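The Room on Letonholm Street

My sister rented the room in May, when the ferry still ran twice a day. She paid for 2 months in advance and left after one. I came to collect her things.

The landlady gave me a key and a bill for 234 crowns. I told her I had 100. She took it and said the rest could wait until I had looked in the closet.

There was a coat in the closet, and a shoebox of letters with the stamps cut off. All of them had been mailed from Prudov. My sister had never mentioned Prudov. I sat on the bed and read until the light went.
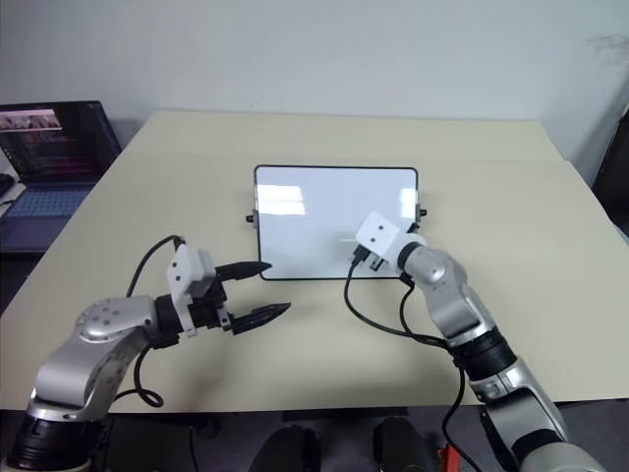
A small whiteboard on a cream-colored table.

The letters were about ordinary matters — a leaking roof, the price of coal, a dog that would not eat. The handwriting was my mother's. She had told us she burned everything she wrote in those years.

I put the letters back in the order I had found them. Downstairs the landlady was peeling potatoes. She asked if I had found what I wanted.

"I'll pay you the rest," I said.

She gave me the ferry times on the back of the bill. The next boat to Prudov left at six, and I carried the coat over my arm down to the dock.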